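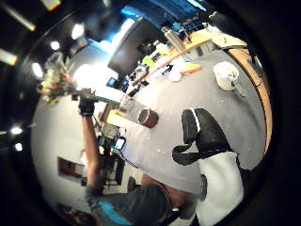 Call for participants: help finish and test a wearable gripper kit

Location: shared workshop, Trimbridge
Sessions: evenings, starting at 6:30 p.m.
Starting month: July
Places: 7
Pay: none for the build sessions; a flat 100 dollars on completing the recording block

The Katene build is looking for people to help with assembly, wear testing and task recording. Katene is a home-built kit made up of a padded glove and a hand-held gripper. It is meant to let a person do ordinary bench jobs by hand while the kit keeps a record of how they were done. The record is then used to teach a small arm, which is being put together in the same workshop and is at an earlier stage.

You do not need to be an engineer. The last group had a bike mechanic, a retired dental assistant and a couple of people who had never held a soldering iron. What we need is patience and a willingness to write down what went wrong.

What the work is

The first part is assembly. We have parts for several more gloves and not enough hands to put them together. The straps need sewing, the padding needs trimming and the wiring has to be routed so that it does not pull when the wrist bends. Version 3 of the strap was too stiff and version 4 slips when people sweat, so there will be a version 5, and whoever joins will have a say in it.

The second part is wear testing. You put the kit on, adjust it, work in it for a set period and fill out a one-page sheet. We want to know where it rubs, what you could not reach, and whether you could get it off again without help. At the moment most people need a second person for the left side.

The third part is recording. Each recorder gets a list of small jobs: moving items from one container to another, sorting hardware, clearing a table, putting tools back. Each job is repeated until there are enough usable takes. The build has 812 usable takes so far, and the sorting jobs are the ones most behind. Recording is repetitive. Some people find it restful and some quit after one evening, so please think about which you are likely to be.

Time

A build session lasts two and a half hours. A recording session is shorter, with a break in the middle, and you will not be asked to wear the kit for more than 20 minutes at a stretch. We ask for at least 2 sessions before you decide whether to stay on. The recording block comes after that and is optional.

Who can take part

You must be 18 or older and able to stand at a bench. Both left-handed and right-handed people are wanted, and left-handed people especially. Small hands are also useful to us. The current glove was sized on a large hand and we have very little information about how it fits anyone else.

Please do not apply if you have a skin condition on your hands or forearms that gets worse under straps or padding. If you have had wrist surgery, mention it and we will talk about whether assembly only would suit you.

Helpful but not required: hand or machine sewing, crimping connectors, 3D printing, basic Python, experience keeping a parts inventory. Someone who likes labeling drawers would be very welcome.

What you get

Use of the shared tools during sessions, training on the soldering station, and copies of the drawings and pattern pieces. You can build a kit of your own at parts cost once the first batch is finished. The code and drawings are open to anyone in the group. There is coffee.

About the recordings

The kit records the work area, and other people in the room may be picked up as well. Everyone who attends signs the same consent sheet. You can ask for a take to be deleted on the night or at any later time by giving the take number. Recordings are kept on a drive at the workshop and are not posted online.

Practical points

Wear short sleeves or sleeves that roll up past the elbow. Take off rings, watches and bracelets. Closed shoes are required. Long hair should be tied back.

The workshop is up one flight of stairs and there is no elevator. Street parking is free after 6 p.m. The Pronddale bus stops at the corner, and the last one back leaves at 9:40 p.m. We finish in time for it.

How to apply

Leave a note through the contact form on the workshop page with "Katene" in the subject line. Tell us:

your name and how to reach you
which hand you write with
glove size, if you know it
which of the three parts interests you most
any evenings you cannot make

A resume is not needed. We reply to everyone, usually within a week. If all the places are taken, we will ask whether you want to be kept on the list for the fall group, which will be working on the arm.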